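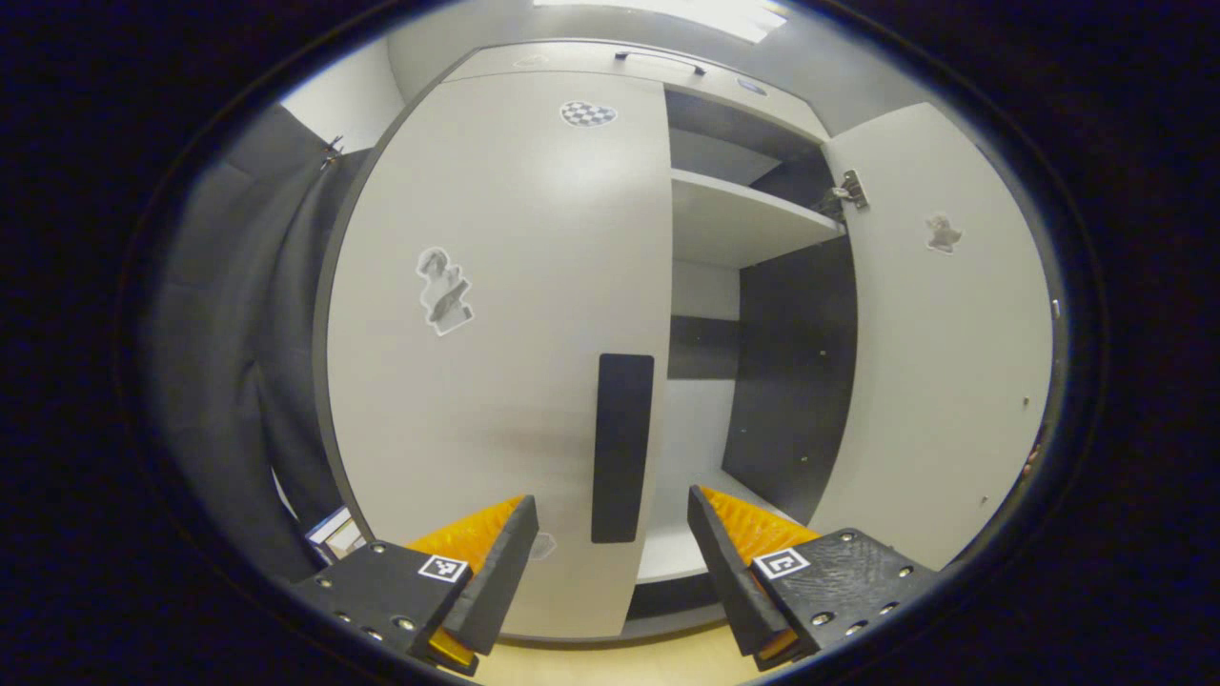
White wardrobe, right door open, gripper in hand.

30 Jun 2018

I've been asked a few times what rules I follow when I record door tasks with the hand-held gripper. I keep them on one page, and most of them came from having to throw recordings away.

Check the fingers first. Both markers have to be clean and in full view of the camera, and the pads have to sit flat on the plates. I open and close the gripper 2 times before each session. If a screw has worked loose, I stop and tighten it.

Pull handles the way a robot would have to. No hooking a door with your foot, no nudging it with an elbow. If the gripper can't do it alone, it doesn't go in the set. Long vertical handles are easy to grab at any height, so vary the height.

Leave the furniture as you found it. Stickers stay on. At Skirnura we used to strip doors bare before recording, and the Flornex arm then did badly on any door with something stuck to it. A wardrobe in a real bedroom has stickers and a curtain hanging next to it.

Move slowly near hinges. I keep 25 cm between my free hand and any open door -- more if someone else is in the room.

Ask before you open anything. Some homes we visit have things in the closet that shouldn't be on video, and a verbal yes isn't enough. I use a signed form now.

Write the log the same day. Mine has 6 columns and the one I need most often is "what went wrong." With 1,000 clips you will not remember.

I plan to go over the list again in September, when the Trevaskis recordings are finished.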